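Lodel library will open its study room until midnight in July

The public library in Lodel will keep its study room open until midnight during all of July, the library said. Students asked for longer hours because many of them share small flats and have no quiet place in the evening.
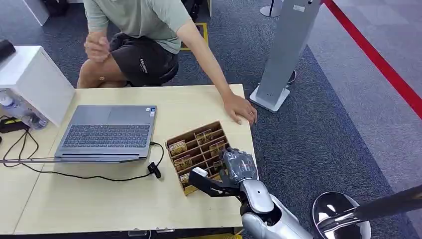

By Farzana Matubbar

The room has 39 seats and each table has a power socket. A seat can be booked for 4 hours, and after this time the visitor must book again. Food is not allowed, but water is fine.

"Last summer I was studying on the stairs of my building," said Ho-yin Tang, who is preparing for an accounting exam.

The late hours are paid by the town. Siu-ming Kan, head of the library, said she hopes to keep them every summer until 2031. Booking opens at 9 a.m. at the front desk.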